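Back room at Flindcombe open again

The back room at Flindcombe is open to members again after up to 20 days of sorting and moving furniture. The desks are back in place, the lights have been checked and the air conditioning has had its yearly service. Booking works the same way as before — put your name on the sheet by the door.
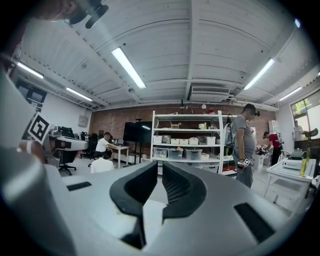 Most of the work went into storage. Cables, adapters and spare parts used to be spread over three cupboards, and people bought things we already had. Small parts now go in the clear bins on the white shelving. Larger items go in the storage boxes on the level above. Please put things back where you found them, and leave a note for Adwoa Osei if a bin is running low.

The work cost $2000, paid from the equipment fund. Orders from Nechyporuk will be put away as they arrive.

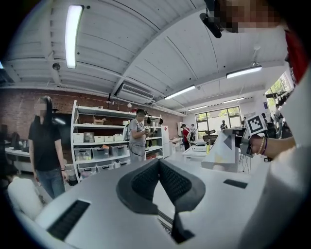

The back room at Flindcombe, with the tall white shelving by the brick wall.

The room closes at 7 each evening. Chairs should be pushed in and the desks cleared before you leave — anything left out overnight will be moved to the lost property box. Shelf labels are still to come and should be up before the end of September.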